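The Case for Keeping Office Equipment Longer

Public bodies replace desktop computers on a schedule. In Darngate the schedule is three years, and it has been applied to libraries, permit offices and school administration alike, without regard to the condition of the equipment. It is the position of this column that the schedule should be withdrawn and that a duty to repair should be written into the next purchasing agreement.

The present rule was adopted when service contracts were short and parts were hard to obtain. Neither condition holds today. Most of the work done at a public counter consists of forms, letters and records, and the demands of that work have changed very little. A machine that could print a building permit last March can print one this March.

Cost is the usual argument for replacement, and it deserves a fair reading. New equipment arrives under warranty, and a warranty is easy to budget for. Repair requires staff time, a stock of parts and someone willing to sign for the result. These are real expenses — but they are paid to people who live and work in the district, and they leave behind skills that can be used again. 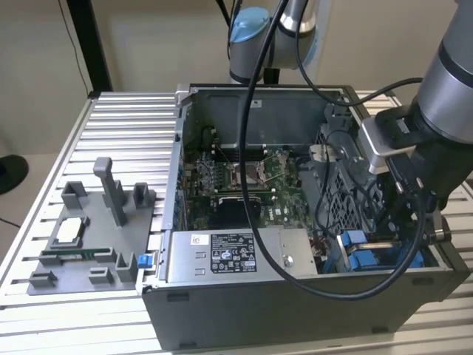

Eskil Westerberg wrote in after our earlier column to say that repair is a fine principle until a permit office has to close for a morning. In his view a fixed schedule protects the public from breakdowns, and an office that keeps old machines will sooner or later keep people waiting in line. He asks who would answer for the delay.

The objection is a serious one. The answer lies in holding spare units, which the Ralard branch library already does. It keeps 8 prepared machines for its 41 desks, and a failed computer is exchanged before it is examined. The repair then takes place without pressure from the counter.

Purchasing terms matter as much as workshop practice. The city should decline any model whose case cannot be opened with common tools, and it should require that memory, storage and power supplies be sold separately for the full period of use. Suppliers will object. They objected to printed service manuals as well, and later supplied them.

The draft agreement is open for written comment until the end of March. Residents who favor a repair clause should say so in plain terms and name the office they use most often.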